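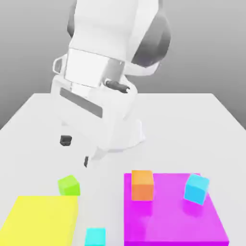

Do calming collars and plug-in diffusers do anything for a dog that barks when left alone?

My dog is a four-year-old beagle mix named Pearce. He is fine all evening and fine overnight, but once I leave for work he barks, and my downstairs neighbor says it goes on for over 3 hours some mornings. I've been looking at the Brirer collar and the matching diffuser. The reviews are all five stars or one star, so they're no help. The set isn't cheap and the refills have to be replaced every month. Before I spend the money I'd like to hear from people who have used one and don't sell them. He doesn't chew anything and he doesn't have accidents. We moved to Estley in June and I don't remember this being a problem in the old place, but I had no neighbors close enough to complain there.

Answer from Myrto Theodorakopoulos

For most dogs that bark when they're alone, I wouldn't expect much from either one, and I'd keep the money until you know why he's barking. Studies on these products are mostly small and the results are mixed. A lot of them rely on owners filling in a form about whether the dog seems calmer, and an owner who just paid for a collar would like the dog to seem calmer. I would too.

The timing bothers me as well. You moved, he barks. Plenty of dogs settle down a couple of months after a move no matter what you plug into the wall, and whatever the owner happened to buy in that time gets the credit. That is where I think a good part of the five-star reviews come from.

What I would do first is set up an old phone or a laptop and record him after you go. Bored barking, barking at footsteps in the hall and real panic can all sound the same through a floor. If he naps and then goes off each time the elevator opens, you have a noise problem – try closing the curtains, leaving a fan running, and moving his bed away from the front door. If he starts within a minute or two and paces, drools, or scratches at the door, talk to your vet. Separation anxiety is treatable, but it takes slow practice with short absences, and some dogs need medication alongside it. No collar replaces that part.

Also ask your neighbor to write down times for a week. "All morning" from an annoyed person can mean twenty minutes. I'm not saying they're lying, only that I wouldn't buy anything on the strength of it.

If you still want to try the diffuser, try it by itself, change nothing else, and record him before and after. It probably won't hurt him. Read the label for the room size, and don't put it behind a couch.

Answer from geltitz_845

We used a calming collar on our old shepherd and it worked great, he was a different dog in 4 days. I don't remember the brand. We had also started walking him before work around that time so maybe it was that. Get one with a money back guarantee and see.

Answer from a member who has since left the site

Second the recording. Mine turned out to be barking at the mail slot and I had already paid a trainer for 3 sessions by then. A piece of cardboard over the slot fixed most of it. I did have a diffuser going the whole time and couldn't tell you when the refill ran out – the barking was the same either way. Please don't let anyone talk you into a shock collar while you're figuring this out, a scared dog can get a lot worse.

Contact us | Copyright Geltitz Community Help | Back to top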